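Vosow Door Task Pack – Club License

Built for the Zedoswood student league and now sold to any school robotics club with a laptop and some patience. Teams program a simulated arm to reach a lever handle, turn it and open the door. Humans manage this with a bag of groceries in each arm. Your team will need most of February.

The pack includes 60 practice doors, 11 scored rounds and a log viewer that records every miss in more detail than the students would like.
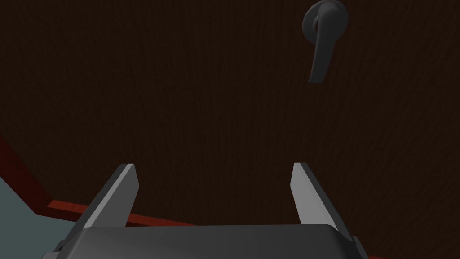 Does our club need to own a real arm?
Everything runs in simulation, so a classroom computer will do.

Scoring rules are by Lavanya Subramaniam, who does not give partial credit for touching the wall.

Item no. 546
License: one club, one school year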